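작업 노트 6월, 회반죽 마감 시험 (Undden 천장 건)

공유 8 · 댓글 10

오전 8시 작업 시작. 창은 북쪽만 열어 둠. 어제 비가 와서 모래가 젖어 있을까 걱정했는데 안쪽 자루는 괜찮았다. 바깥쪽 자루는 손에 쥐면 뭉쳐서 따로 빼 두었다. 다음에 쓰는 사람은 꼭 말려서 쓸 것. 자루에 "젖음"이라고 써 붙여 놓았다.

이번 시험의 목적은 Undden 건물 계단참 천장에 올릴 마감을 정하는 것이다. 건축주는 매끈한 면을 원하지 않는다. 오래된 부분과 새로 바르는 부분이 붙어 있어서, 매끈하게 가면 경계가 그대로 보인다. 입자감이 고르게 있는 쪽이 빛을 흩어서 이음매가 덜 보일 것으로 본다. 색은 안료 없이 가고, 모래색과 석회색만으로 맞춘다.

재료

석회 퍼티는 Kalo 것을 썼다. 통 윗물은 버리지 않고 따로 받아 두었다(마감 문지를 때 조금씩 쓴다). 모래는 Dvorak에서 온 고운 것. 지난번 것보다 회색이 더 돌고 먼지가 많다. 체질을 한 번 더 했다. 섬유는 Skistik 짧은 것을 아주 조금만 넣었다. 표준 배합표에는 섬유가 없지만 천장이라서 넣어 보기로 했다.

퍼티는 815 g을 계량해서 한 배치로 잡았다. 모래는 지난 시험의 비율을 그대로 따라갔다. 물은 더 넣지 않았다. 퍼티 자체의 수분만으로 충분히 풀렸고, 처음에는 뻑뻑하다가 계속 치대면 부드러워진다. 여기서 참지 못하고 물을 넣으면 나중에 갈라진다. 지난번에 내가 그랬다.

섬유는 한꺼번에 넣으면 덩어리가 진다. 손으로 뜯어서 흩뿌리고 섞고, 다시 뿌리는 식으로 했다. 그래도 한 군데 뭉친 것이 나와서 흙손으로 눌러 풀었다. 배합표에 "섬유는 모래에 먼저 섞기"라고 고쳐 적어야 할 것 같다. 다음 배치에서 해 보고 결정한다.

바탕 처리

시험판은 전부 같은 초벌을 올려 둔 것으로, 빗살 자국이 남아 있다. 물 축이기를 두 방식으로 나눴다.

가판: 붓으로 한 번 축이고 바로 바름.
나판: 분무로 축이고 60분 뒤 다시 한 번 분무한 다음 바름.

가판은 바르자마자 물을 빨아들여서 흙손이 끌렸다. 끝부분은 이미 굳기 시작해 손을 못 댔다. 나판은 여유가 있었다. 실제 천장은 나판 방식으로 하는 게 맞다고 본다. 다만 계단참은 바람이 통하는 곳이라 분무 간격을 현장에서 다시 봐야 한다.

바르기

첫 겹은 얇게, 빗살이 겨우 덮일 정도로. 쇠흙손을 눕혀서 밀었다. 천장 자세를 흉내 내려고 시험판을 머리 위 틀에 끼우고 했는데 목이 금방 아프다. 틀 높이가 내 키에 안 맞는다. Eyerusalem Adugna 씨는 괜찮다고 하니 그대로 두고, 내가 할 때만 발판을 쓰기로 했다.

둘째 겹은 첫 겹이 손가락으로 눌러 자국이 안 남을 때 올렸다. 이 시점을 시간으로 적어 두려고 했는데 판마다 달라서 의미가 없다. 손가락 기준으로 계속 간다. 떨어지는 양은 섬유 없는 지난 배합보다 확실히 적었다. 바닥 깔개에서 긁어모은 것만 봐도 차이가 난다.

질감 내기

질감은 세 가지 도구로 비교했다. 스펀지 흙손, 펠트 흙손, 뻣뻣한 솔. 모두 둘째 겹이 가죽처럼 굳었을 때 시작했다.

스펀지는 모래알을 끌어올려서 점점이 돋는 면이 나온다. 고르게 나오지만 세게 누르면 원 자국이 남는다. 펠트는 더 곱고 납작하다. 가까이서 보면 좋은데, 비스듬히 빛을 받으면 흙손 지나간 길이 보인다. 솔은 찍어서 냈다. 가장 거칠고, 찍는 사람 손버릇이 그대로 나온다. Eyerusalem 씨가 찍은 쪽과 내가 찍은 쪽은 멀리서도 구분이 됐다. 둘이 나눠서 작업할 현장에는 못 쓴다.

결국 밝은 회색에 잔 알갱이가 고르게 깔린 면이 목표이고, 스펀지가 제일 가깝다. 이 정도 거칠기면 먼지가 앉을 수 있는데, 천장이니 크게 문제 삼지 않기로 했다. 벽으로 내려오는 부분은 펠트로 한 번 눌러서 덜 거칠게 만든다. 손이 닿는 높이에서 까슬하면 옷이 걸린다.
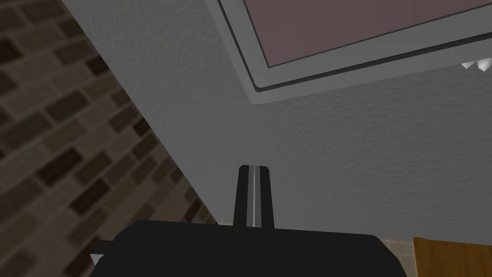 빛 확인

질감은 정면에서 보면 다 비슷해 보인다. 불을 끄고 작업등 하나만 옆에 낮게 두고 봤다. 계단참 창이 천장 바로 아래에 붙어 있어서 실제로도 빛이 거의 스치듯 들어온다. 이 조건에서 확인하지 않으면 현장에 가서 놀란다.

스펀지 면은 옆빛에서도 그림자가 잘게 흩어졌다. 이음매를 일부러 만든 판(반만 먼저 바르고 굳힌 뒤 나머지를 붙인 것)도 스펀지 쪽은 찾으려고 해야 보였다. 펠트 쪽은 바로 보였다. 솔은 이음매는 안 보이는데 전체가 지저분해 보인다는 의견. 나도 동의한다.

등을 조금 더 위로 올리니 스펀지 판 왼쪽 모서리에 납작한 부분이 드러났다. 굳은 다음에 다시 문지른 자리다. 늦게 손대면 입자가 서지 않고 밀린다. 늦었다 싶으면 손대지 말고 그대로 둘 것.

색

젖었을 때는 셋 다 어두운 회색이라 비교가 안 된다. 마른 뒤에 Undden 기존 천장에서 떼어 온 조각 옆에 놓고 보기로 한다. 기존 조각이 약간 누런 쪽이라, Dvorak 모래만 쓰면 우리 것이 차갑게 나올 가능성이 있다. 작년 모래가 아직 조금 남아 있으니 섞은 배치를 하나 더 만들어 본다. 안료는 끝까지 안 쓰는 쪽으로 밀고 싶다. 나중에 보수할 사람이 색을 못 맞춘다.

문제점

가판 가장자리에 실금. 바탕이 물을 다 빨아간 쪽이고, 나판에는 없다. 섬유를 넣었는데도 생긴 것이니 섬유가 물 축이기를 대신해 주지는 않는다.

Skistik 섬유 끝이 표면에 몇 가닥 나와 있다. 스펀지로 문지를 때 딸려 올라온 것 같다. 마르면 가볍게 털어 보고, 안 떨어지면 첫 겹에만 섬유를 넣고 둘째 겹에는 빼는 쪽을 시험한다. 개인적으로는 이쪽이 답일 것 같다.

스펀지는 자주 헹궈야 한다. 헹구지 않고 계속 쓰면 석회가 차서 면이 번들거린다. 물통을 두 개 놓고 하나는 헹굼, 하나는 마무리용으로 나누니 훨씬 나았다. 현장 준비물에 물통 하나 추가.

보양과 정리

시험판은 젖은 천을 걸쳐서 안쪽 선반에 두었다. 천이 면에 닿지 않게 각목을 괴었다. 아침저녁으로 분무하고, 10일 뒤에 색과 긁힘을 같이 본다. 그 전에 옮기지 말 것. 선반 아래 칸은 다른 팀이 쓰니 물 떨어지는지 확인 부탁.

남은 반죽은 뚜껑 있는 통에 넣고 표면에 윗물을 부어 두었다. 섬유가 들어간 것이라 일반 퍼티 통에 합치면 안 된다. 통 옆에 배합을 써 놓음. 흙손은 닦아서 걸었고, 펠트는 가장자리가 일어나기 시작했으니 주문 목록에 올린다.

다음에 할 것

- 모래 혼합 배치(작년 모래 + Dvorak)
- 첫 겹만 섬유를 넣은 판
- 머리 위 틀 높이 조절되는지 보기
- 계단참 창 방향과 빛 드는 시간 Eyerusalem 씨에게 확인
- Undden 쪽에 스펀지 판을 먼저 보여 주고, 솔 판은 가져가지 않음

댓글 10 · 공유 8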